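Product Review: Worko Mesh-Back Office Chair
Published 17/05/2024 by the Gurnlow Workplace Furnishings Review 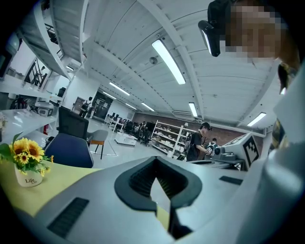 Scope of the review

The Review obtained two Worko chairs in navy blue and placed them in regular use at the Flekodport shared office. The chairs were assessed at meeting tables and at long wall desks, the two settings for which most of our subscribing organizations purchase seating. The model is sold as a general office chair with a padded seat and a mesh backrest. The purchase price was 796 for the pair, delivery included.

Assembly and delivery

Both chairs arrived in one shipment, with all hardware present. The printed instructions are adequate, although the diagram for attaching the backrest shows the bolts from the wrong side and should be corrected. One person can complete the work with the supplied wrench. A second pair of hands is helpful when the back is being aligned with the seat.

Seat and backrest

The seat padding is firm. Staff who sat for a full morning reported no discomfort, while several who used the chair only for short meetings would have preferred a softer surface. The mesh back is the stronger part of the design. It gives slightly under load and returns to shape, and it allows air to pass, a matter of some importance under a metal roof. The office will be reviewed again in August, when heat is a more serious test.

The navy fabric shows lint more readily than the Review would like. Weekly vacuuming was sufficient to keep it presentable.

Comparison with other seating

Flekodport also keeps light gray chairs with thin wooden legs. These are lighter in appearance and suit visitors well, but they offer less support for desk work. The Buthelezi task chair, reviewed previously, has a better height adjustment than the Worko and a noticeably poorer backrest. Organizations that assign one chair to each employee may find the Buthelezi easier to set once and leave alone. Where seats are shared, the Worko is the more forgiving choice.

Points for improvement

The height lever is short and sits too far under the seat. Users with limited reach had difficulty finding it. Replacement seat pads are not currently listed for separate purchase, and the Review has asked the manufacturer to state whether they will be offered.

Rating

Recommended for shared offices and meeting areas. Recommended with reservations for full-time individual use, pending the results of the August review.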